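# Laundry arm tips: dropped garments and grip faults

Notes for anyone running a two-arm folding setup at home or in a small workshop. They apply to parallel grippers with long, flat fingers. The fault covered first is the one that cost us the most time in January: a garment slips out in mid-lift, the controller still reports a good grip, and the arm goes on to fold nothing.

## Slip with no alarm

Our log for the Notton bench held 3,526 pick attempts. Of these, 3,287 ended with the garment where it should be. In 44 of the failures the grip signal stayed on after the cloth had dropped. Chutima Nakpan traced these to the close threshold, which had been set on thin cotton and left alone when we moved to heavier tops.
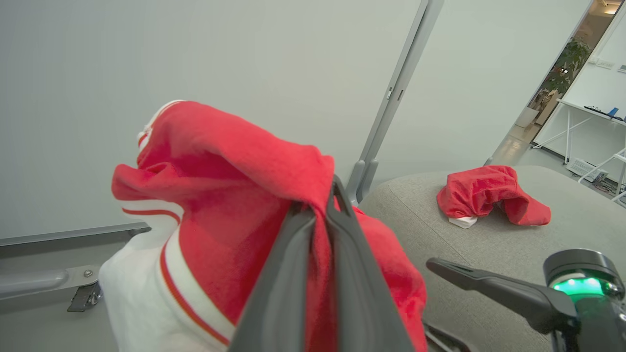
Thick cloth gives a false sense of security. The fingers stop early against the bulk, the motor current rises, and the software records a firm hold, even if the tips have caught only the outer fold. A top held as a loose bunch, with the red body draped over the fingers and hanging on both sides, can shift under its own weight as soon as the arm speeds up. Check where the trim sits before raising the speed. A ribbed edge carries load better than a single layer of body fabric.

To reset the threshold:

1. Stop both arms and wait for the drives to power down.
2. Close the empty gripper and record the finger gap.
3. Repeat with one layer of the thinnest cloth you handle, then with four layers of the thickest.
4. Set the minimum gap halfway between the first two readings.
5. Add a second grip check at the top of the lift. One check at the pick point will miss a late slip.

The Flimatus controller keeps the old value until it is restarted. Ours ran on the old number for a full afternoon.

## Clearing a dropped garment

Do not reach between the arms to pull cloth free while either drive is powered. A status light on the wrist is no proof that the arm is safe to approach. Use the stop button, confirm that the second arm has stopped as well, and support the garment from below before opening the fingers by hand.

If a cuff or drawstring has wrapped around a finger, unwind it. Cutting leaves threads in the slide. The next close cycle draws them in, and the gap reading drifts.

## Finger pads

- Wipe pads with a damp cloth and let them dry. Fabric softener residue lowers friction.
- Replace pads in pairs. One new pad against one worn pad twists the cloth.
- The Preda pads we fitted last lasted 467 cycles before the edges rounded.
- After any pad change, repeat steps 1 through 5.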